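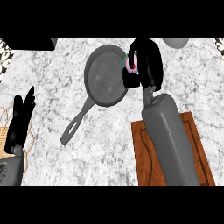
Quick manga news, 22 January 2021. Peltance has picked up Isemen, the slow-burn school series by Nasrin Najafi, for an English release. Volume 1 lands in June, 2 chapters longer than the web version. Big deal for anyone who only knows the scanlation. Chapter 4 is the one poeple talk about, where the whole class fights over who cooks at the festival and it comes down to one skillet, dark gray cast iron, long handle with the hanging hole near the end. Print only for now, no word on digital. Celleck is doing the lettering. 15 volumes planned, Najafi is still drawing. More when we get a cover.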